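Does Wultness really need another visitor website?

The town has a new tourist site, its second since I moved here. Judico built it, and the launch notice promises 92 things to see. I have lived in Wultness for 20 years and would struggle to take a guest to half of them. The list includes the bus shelter, two separate entries for the same footbridge and a tearoom that shut last winter.

Then there is the history page. We were first mentioned in 1609, it says, except where it says 1,609, comma and all, as if somebody had been counting sheep. Which document mentions us? The page doesn't say.

I don't doubt that visitors are welcome, or that Bjarnason's guesthouse could do with a fuller March. But people come for the cliff path, and the cliff path has had a broken stile since the autumn. The Muko ferry timetable on the site is last summer's. Mend the one, update the other, and I might believe in the rest. A map that can be read on a phone would help too.

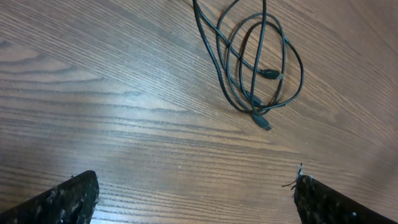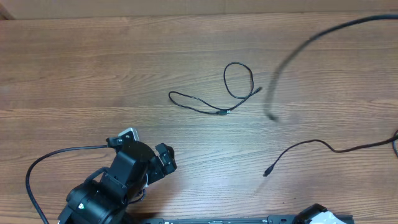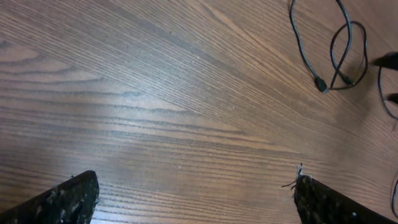
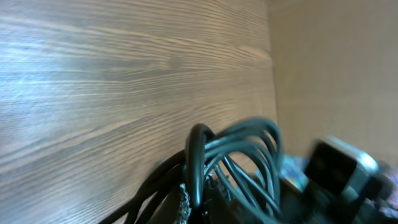

Brown wood grain in all four; black cable in the first two.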